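July, 11 pm, too hot to sleep

Shoebox came. Finally. Postman had bent the corner but the cards inside are ok, I went through all of them standing up in the hall with my shoes still on.

64 cards for the lot, seller said "mostly street views." Mostly church fronts if you ask me. But two are the Pitstead ones I've been after since last winter, the mill bridge and the one with the tram stop. Both Ikonen printings!! Divided back, the little oak leaf where the stamp goes. Bridge one is postally used, pencil message, something about a cousin's cough and would she please send the blue wool. Tram stop is blank and so clean I first thought reprint. Checked the edge with the loupe. Not a reprint.

Ikonen numbers on them are 541 and 544, which means my list is wrong. I had the Pitstead run stopping at 540. So now there's at least four more I didn't know to look for. Typical. Rewrote the page in the notebook, then rewrote it again because I'd put the bridge under Brillwood. Tired.

The Brillwood card (only one, the bandstand) is a dud. Hand tinted by somebody in a rush, pink all over the roof and half the sky, and a crease right across. Keep it anyway for the caption, it's spelled Brilwood with one L and I've never seen that. Maybe they pulled it and fixed the plate? Ask at the fair.

Sleeves: down to 3. Need the Stenex ones, the stiff kind, not those floppy things I bought in spring that stick to the gloss. The tinted cards especialy, one took a bit of color off when I slid it out and I felt sick about it. Put it in tissue for now.

Supper was toast. Second supper also toast.

Sorted until almost ten. Piles: keep, swap, don't know. Don't know is the biggest. There's a run of seaside comics in there, not my thing at all, but the printing is lovely, thick reds, and the backs are full of people complaining about landladies. Could swap the lot for one decent real photo card. Or keep the landlady ones. No. Swap.
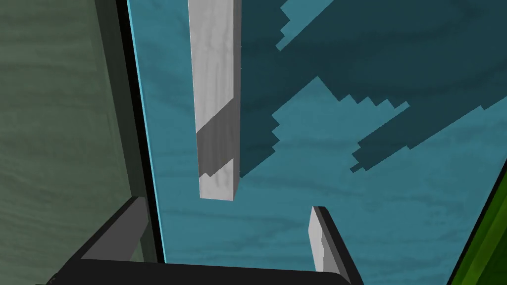
Must write to the seller and ask where the box came from. Same handwriting on nine or ten of the backs, all to one address in Pitstead, so it was somebody's own album once and got emptied out. Corner marks on the fronts match too. If the album is still around I want it, even empty, sometimes there's penciling under where the cards sat.

Tomorow: post office before work, sleeves, scan both Ikonens front and back, phone about the table at the fair. And move the box off the hall radiator before I forget. Going to do that one now.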